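Re: [cell-planning] Gripper budget, second bench

Prirnska wrote:
> Do we need 2 arms in the August order, or can one wait?

Both stay. The sim layout has them on separate pedestals.
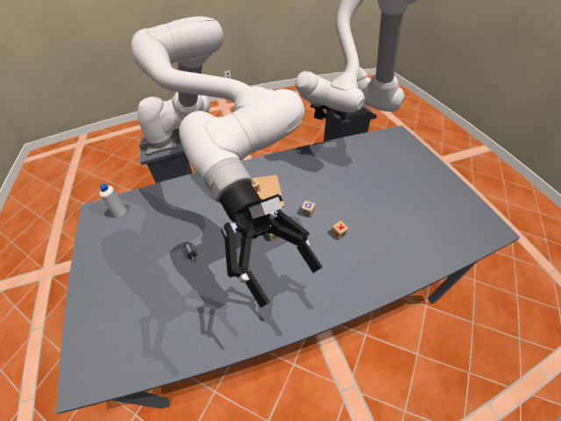

Layout model, two arms, one table.

Hiseck quotes 3,000 per gripper, spares extra - Breathnach is still to reply.
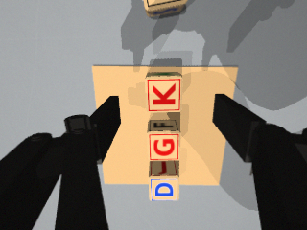 Finger spares are a separate line. I want 5 pads per gripper. Clearance to the lettered blocks between the fingertips sets the pad width we order.
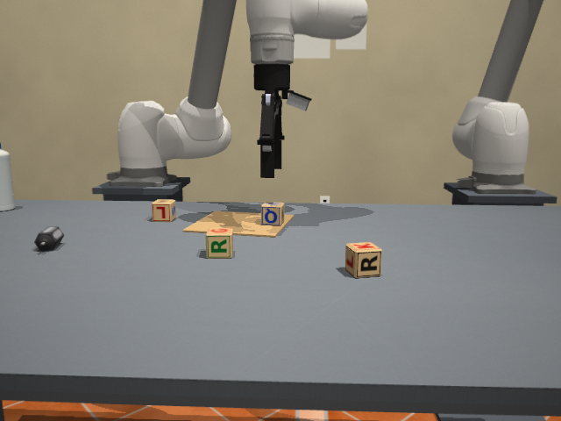 Gripper above the lettered blocks.

Recent threads:
Pedestal freight
Pinodum licence renewal

Pinodum list archive | Back to top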